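Good practice notes for two-handed bin work
Posted by Viola Lombardi, May 17, 2025

Readers of the Baden guidance have asked how its clauses on fixtures and idle limbs should be applied at the bench. The views below are my own.

Clause 2 requires that any receptacle be secured to the work surface before the arms are enabled. Tape is acceptable for light items, provided it is inspected at the start of each session.

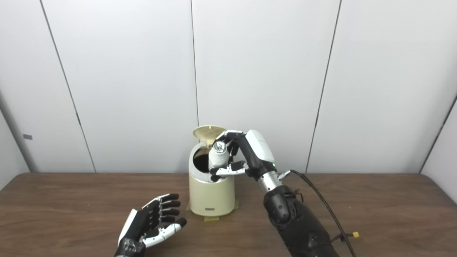
The clause is silent on lids. Irfan Malik has proposed that a hinged lid be recorded as open or closed in the log, and I support the wording. Cable slack at the wrist should also be checked through the full range of travel – a step often overlooked.

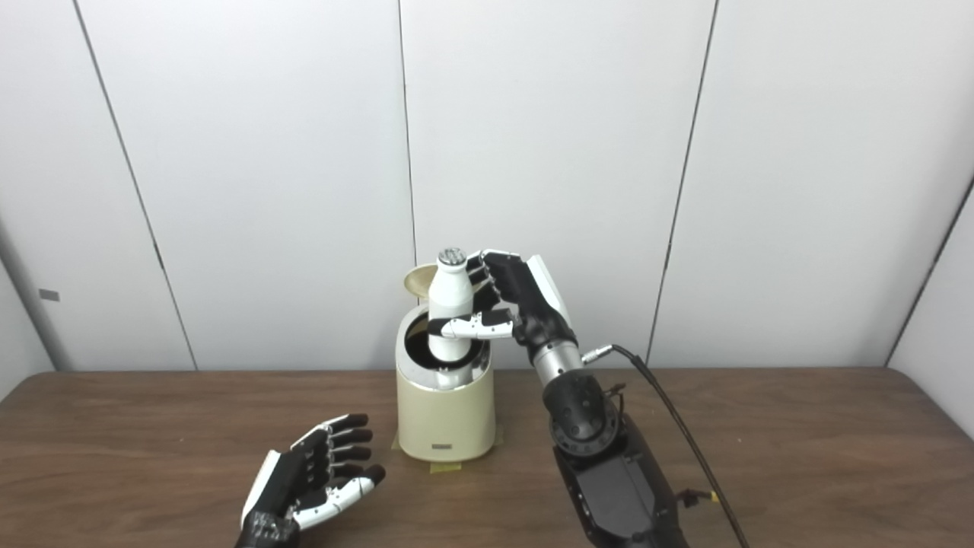 Right hand holding the bottle at the mouth of the bin, left hand open on the near side.

Where one hand is working, the other should be parked open and its position noted. Natsumi Aoki's draft for the Womgate lab goes further and sets out permitted parking positions for each task.
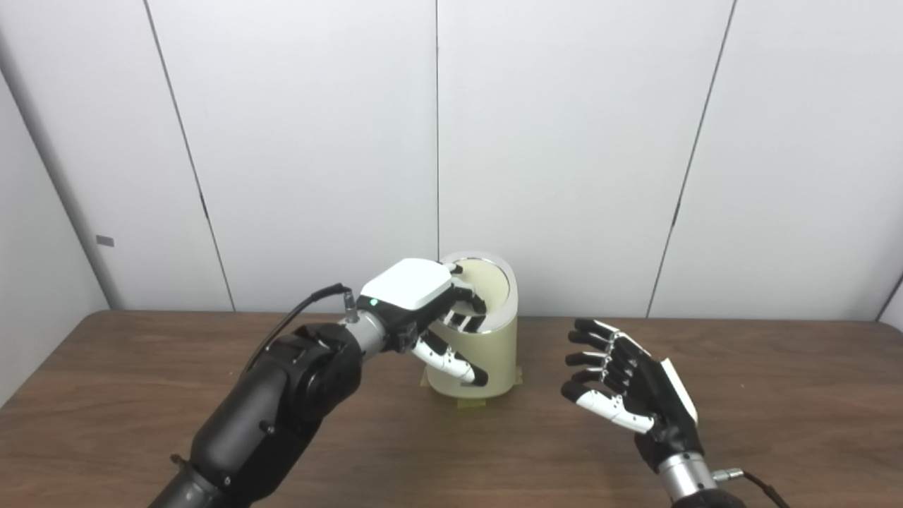
Reaching inside a container warrants its own entry, as fingertips may be hidden from the operator. Comments on the draft may be sent to Ms Aoki until the end of May.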